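Section 5: Setting up the Lundance bottle preserver
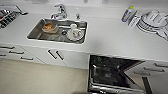 Before you start

The Lundance puts argon gas into an opened bottle of still wine and closes it with a rubber stopper. The box says your wine will stay "as poured" for weeks. We have sold these for a while at Ovbridge and we would not promise that. Light whites and young reds do keep well for a few days. Old bottles often fade by the second evening whatever you do to them, and the gas won't bring back anything that has already gone.

You will need the preserver, one gas cartridge, the grey stopper and a bottle with at least a third of the wine left in it. With less than that you are using a lot of gas to save one glass. Drink it or cook with it.

CAUTION: Never use the preserver on sparkling wine, or on a bottle that is chipped or cracked at the neck. Keep cartridges away from heaters, hobs and sunny windowsills.

Fitting the cartridge

1. Unscrew the lower sleeve and set it aside. The thread is fine and easily crossed, so turn it by hand only.

2. Check that the lever is up. The printed leaflet shows it down. The leaflet is wrong.

3. Drop the cartridge into the sleeve, narrow end towards the head.

4. Screw the sleeve back on in one steady movement. You will hear a short hiss as the pin goes in. If the hiss carries on for more than 2 seconds, keep tightening.

5. Wait a moment, then press the lever once, pointing the nozzle away from your face. You should feel a puff of gas.

Note: Once pierced, a cartridge can't be taken out and saved for later. The makers claim it holds its pressure for months on the shelf. Ours have not, and Priya Zamora in the shop now tells customers to count on a few weeks.

Preserving a bottle

1. Stand the bottle upright and wipe the inside of the neck with a clean cloth.

2. Push the nozzle in until the collar rests on the rim. It should stay clear of the wine.

3. Give three short presses. The leaflet asks for six, but we tried both on the same Escobedo red and Mei Yazzie, who has a far better nose than the rest of us, could not tell the glasses apart the next day. Six presses will certainly sell you more cartridges.

4. Draw the nozzle out slowly and put the stopper in straight away. Twist it a quarter turn.

5. Store the bottle upright in the fridge, reds as well. Take a red out a little before you want it.

CAUTION: Do not lay the bottle on its side. The stopper is not a cork - it will drip.

About the freshness dial

The ring on top of the stopper can be set to the day you opened the bottle. It does not measure anything. Some people find it a handy reminder, and a pencil mark on the label does the same job.

Cleaning

1. Rinse the stopper in warm water and let it dry in the air. Washing-up liquid leaves a smell in the rubber that gets into the next wine.

2. Wipe the nozzle with a damp cloth. Never put the head under the tap or in a dishwasher.

3. Look at the seal inside the sleeve each time you change the cartridge. If it looks flat or split, replace it. Dreson seals of the same size fit and cost less than the official ones.

If it doesn't work

No gas when you press: the cartridge is empty, or the sleeve is not fully tightened.

Gas leaks from the sleeve: worn seal. See Cleaning, step 3.

Wine tastes flat or sour: too much air got in before you stoppered it, or the wine was tired to begin with. A second dose of gas will not help.

Stopper pops up: the neck is wet, or you have used too much gas. Dry the neck and put the stopper back.

Section revised 28th November. Corrections to Rizal Wijaya at the Ovbridge counter.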